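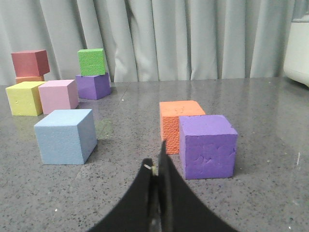 How to get crayon off a painted wall

My kids redid our hallway last September, so I've had practice! Start with a soft cloth, warm water and a drop of dish soap. Rub in small circles and go easy, especially on flat paint (mine is a cream called Dustmont and it scuffs if you look at it).

Still there? Dip the damp cloth in a little baking soda and go over the marks again, maybe 2 minutes per patch. I test behind the door first. Wipe with clean water and let it dry before you judge it, wet paint always looks darker.

Red was my worst one and took 4 rounds. For the last faint bit I dabbed on leftover paint with a cotton swab.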